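Clubs and Societies > Robotics > Meeting notes

Utby Robotics Club
Minutes of the simulation group meeting, April

The meeting opened at 7 in the club room. The minutes of the previous meeting were accepted with one correction: the gripper speed limit applies to all household tasks, including the kitchen set.

1. Bukano entry

The group confirmed that the club will enter the simulated household track of the Bukano student competition. Entry is for the bathroom tasks only. The kitchen set stays in practice use until the drawer contacts are fixed - the drawer still passes through the cabinet side at high joint speeds.

The rules allow 900 simulation steps per attempt. An attempt ends early if any object leaves the tank lid and reaches the floor. Touching the toilet itself carries no penalty, but the force is logged and used to separate tied teams.

2. Status of the tank-top task

The task is to pick one named object from the lid of the toilet tank and lift it clear without disturbing the others. The approach from above now works from the standard start pose. The planner brings the fingers down vertically and stops short of the objects before the final descent.

Two faults remain open. With the objects placed close together, the open fingers can push a neighbor during descent. The short blue cylinder, lying on its side, also rolls if the fingers close off center. Raising the friction value hides the second fault and was rejected, as the competition server uses its own contact settings.

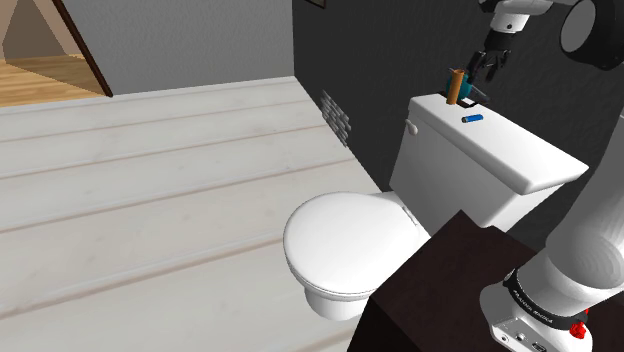 It was agreed to change the order of operations. The wrist will be turned to the grasp angle at hover height, before any downward motion, and the opening width will be set from the object size instead of always using the maximum. A branch with both changes is to be ready for the next meeting.

Success over the last practice batch was 80 percent. The batch used one fixed layout, and the group did not accept the figure as a measure of readiness. Future batches will use shuffled positions and report each object separately.

3. Compute time

Erano has agreed to let the club use its teaching lab machines on Wednesday evenings. Jobs must be queued before 3 in the afternoon and must write their logs to the shared drive. Local copies are deleted overnight. Rendering is to be switched off for batch runs - it slows them down and the logs hold the joint states anyway.

4. Motion library

The Powell motion library was updated on the club branch. The new version reports joint limits in radians throughout, and the old conversion step must be removed from all scripts. One script in the kitchen folder still converts twice. A check will be added to the start-up test to stop any run where the limits fall outside the expected range.

5. Other business

New members asked for a shorter setup guide. The present one covers three operating systems and is out of date for two of them. It will be cut down to the lab configuration, with the remaining pages moved to the archive.

Camera views for the progress report were discussed. A fixed view of the tank lid was preferred over a wrist view.

Actions

- Wrist rotation and opening width branch: planning subgroup, next meeting
- Shuffled layouts and per-object reporting: test subgroup, next meeting
- Remove old unit conversion, add limit check: software subgroup, before the next lab session
- Shortened setup guide: draft to be circulated by the software subgroup

The meeting closed with no date set for the kitchen review.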